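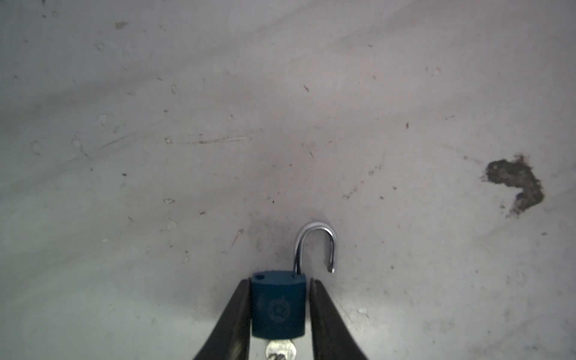 图片来源：Dravden 资料室

小型挂锁使用与保管常见问题
适用范围：Plotden 库区储物柜、工具箱、表箱所用钥匙式小型挂锁
版本日期：1999年4月15日

首页 > 库区须知 > 常见问题

一、规格与选用

问：储物柜配什么尺寸的挂锁？
答：库区现有储物柜553个，柜门搭扣孔径统一为11毫米。锁梁直径须小于孔径，并留出活动余量，否则锁梁转动时会卡在搭扣边缘。锁梁内高不小于19毫米。内高不足的锁可以勉强扣上，但锁体会顶住搭扣，开锁时钥匙受侧向力，长期使用易弯。

问：锁梁直径和锁梁内高怎么量？
答：直径用卡尺量锁梁直段，不要量弯曲部分。内高从锁体顶面量到锁梁弯顶的内侧，在锁闭状态下测量。锁梁弹起时量出的数值偏大，不能作为选型依据。

问：锁体宽度有要求吗？
答：储物柜没有要求。表箱的搭扣在凹槽内，锁体过宽放不进去，领用前先比对。工具箱搭扣外露，各种宽度均可。

问：编号以K开头和以M开头的锁有什么不同？
答：K为Kpodo系列，M为Multis系列。两者锁体外形接近，钥匙不通用。Kpodo系列每把锁单独配匙；Multis系列按组配匙，同组内各锁可用同一把钥匙打开。需要一人管理多个柜子的，申请Multis；个人柜一律用Kpodo。

问：可以自带挂锁吗？
答：可以，需到服务台登记柜号和锁的外观特征。未登记的自带锁在清柜时按无主锁处理。

问：密码锁可以用吗？
答：储物柜可以，表箱和工具箱不可以。密码锁不在本页说明范围内。

二、开启与锁闭

问：钥匙插不到底怎么办？
答：先看钥匙方向。库区配发的挂锁，锁孔在锁体底面，插入时齿面朝向有缺口的一侧。方向无误仍插不到底，多为锁孔内有异物。将锁孔朝下轻敲锁体，再试。不要用力压，也不要用钳子夹钥匙柄。

问：锁梁弹起后，哪一侧是固定的？
答：较长的一脚留在锁体内，可旋转；较短的一脚脱出，端部有供锁舌卡入的缺口。挂锁时让短脚穿过搭扣，转回到锁体孔上方，对正后压下。

问：压下锁梁后还能拉开，是锁坏了吗？
答：不一定。依次检查：短脚是否对正孔位；钥匙是否停在开启位置；锁孔内有无碎屑。三项都正常而锁梁仍不能锁住，送服务台更换。

问：锁闭时必须插着钥匙吗？
答：Kpodo系列可以不插钥匙直接压下，因此锁闭前务必确认钥匙在身上。Multis系列须插钥匙转动后才能锁闭，锁闭前钥匙拔不出来。两种操作不同，新领用人常弄混，领用时请当面试开一次。

问：挂上后锁孔朝哪个方向？
答：朝下。锁孔朝上或横置时容易积灰，室外表箱还会进水。搭扣位置不允许锁孔朝下的，加装挡板，挡板在服务台领取。

问：钥匙可以长期插在锁上吗？
答：锁不在使用时可以，暂存和清点期间允许钥匙与锁不分离。锁挂在柜门上时不可以。

三、检查与清点
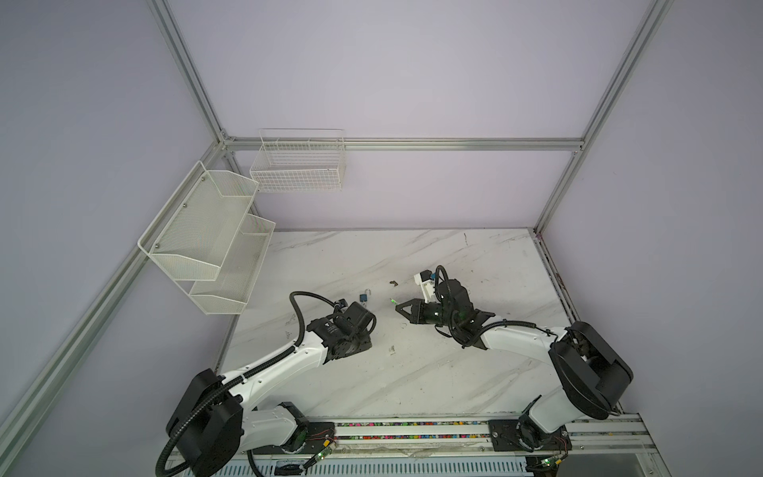 问：清点挂锁时对台面有什么要求？
答：台面应平整、浅色，除待检的锁以外少放东西。浅色底便于看清从锁孔里掉出的金属屑和脱落的漆片，但带纹理的浅色台面要多看一眼：白底灰色大理石纹上，细小的黑点与纹路混在一起，容易漏过，蓝色锁体倒是一眼就能找到。遇到这类台面，在检查位置垫一张白纸即可。待检锁和已检锁分开放置，可利用墙面的网格篮或双层网架，上层放待检，下层放已检，台面只留手上这一把。网架孔眼较大时，钥匙另用小盒装，以免从孔眼漏下。

问：检查一把锁要看哪些地方？
答：按下列顺序进行。
锁体：有无裂纹、变形，表面漆层是否起泡。
锁梁：镀层是否完整，直段有无弯曲，短脚缺口棱边是否磨圆。
锁孔：钥匙插拔是否顺畅，有无明显晃动。
动作：锁闭三次，开启三次，均须一次到位。
编号：与登记簿核对。

问：锁体正面的标记磨得看不清，要换吗？
答：不用。正面的圆形标记只用于辨认厂家，和锁的功能无关。库区编号打在底面，编号看不清时才需要重新打号。

问：侧面的凸起小字是什么？
答：各厂不同，多为厂名或型号。登记时不以此为准，只记库区编号。

问：外观相同的锁放在一起，怎样避免拿错？
答：一次只拿起一把，核对编号后再放下，不要两手各拿一把同时核对。颜色不能作为区分依据，同一批次的漆色在不同灯光下可以偏蓝，也可以偏绿。 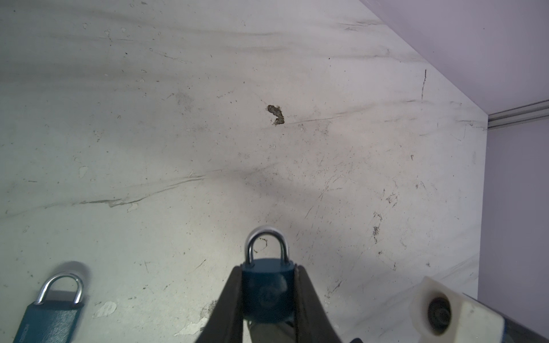
编号核对完毕的锁立即放到已检一侧，不要留在待检的锁旁边。如果中途被打断，已经拿起但没有登记的那把按未检处理，从头再做。钥匙与锁分开存放的，钥匙牌上写锁的编号，不写柜号，柜号会随调柜变动。

问：多久清点一次？
答：储物柜用锁每年一次，安排在10月。表箱用锁随抄表检查。备用锁在每次发放后核对余数。

问：备用锁一般有多少？
答：核定备用数为236把，低于此数时由服务台补领，个人不需要申请。

四、保养

问：锁发涩能上油吗？
答：锁孔内用石墨粉，不用机油。机油会粘灰，天冷后变稠，弹子复位变慢。石墨粉用量以钥匙尖沾取一次为限，插拔数次，擦去溢出的部分。锁梁孔可以用极少量轻油，用后擦干。

问：没有石墨粉，用铅笔芯行不行？
答：临时可以，用软铅在钥匙齿面上涂几道再插拔。不要把铅芯折断塞进锁孔。

问：锁梁发乌要处理吗？
答：镀层发乌用干布擦。已见红锈的，看锈点位置：在弯曲部分的，除锈后可继续用；在短脚缺口处的，报废。

问：漆面划伤了怎么办？
答：室内用锁不处理。室外用锁露出底金属的，补漆，补漆时用胶带封住锁孔和锁梁孔，漆干透后再揭。

问：冬天锁冻住了怎么开？
答：用手或热毛巾捂锁体，待钥匙能自然插入后再转。不可用明火，也不可浇热水，水进锁芯后会再次冻结。

五、遗失与损坏

问：钥匙丢了，能补配吗？
答：Kpodo系列可凭领用卡补配一次，第二次遗失换锁。Multis系列不单独补配，整组更换，费用按组计算。

问：钥匙断在锁里怎么办？
答：不要再插另一把钥匙，断片会被推得更深。断口露在外面的，用细嘴钳直线拔出；没有露出的，连锁带断柄送服务台。断柄不要扔，配新匙时要按它对号。

问：锁打不开又急着取东西，可以自己剪锁吗？
答：不可以。剪锁由服务台派人进行，领用人到场签字。剪下的锁梁与锁体一并收回。

问：报废锁如何处理？
答：在登记簿上注销编号，锁梁锁体分开，钥匙剪断后分别投入金属回收箱。已注销的编号不再使用。

问：退柜时锁要一起退吗？
答：配发锁连同全部钥匙一起退，缺一把钥匙按遗失办理。自带锁自行取走，同时到服务台撤销登记。

相关页面：储物柜调换办法　表箱搭扣尺寸表　钥匙牌填写格式　服务台开放时间

返回页首

Dravden 库区管理　Plotden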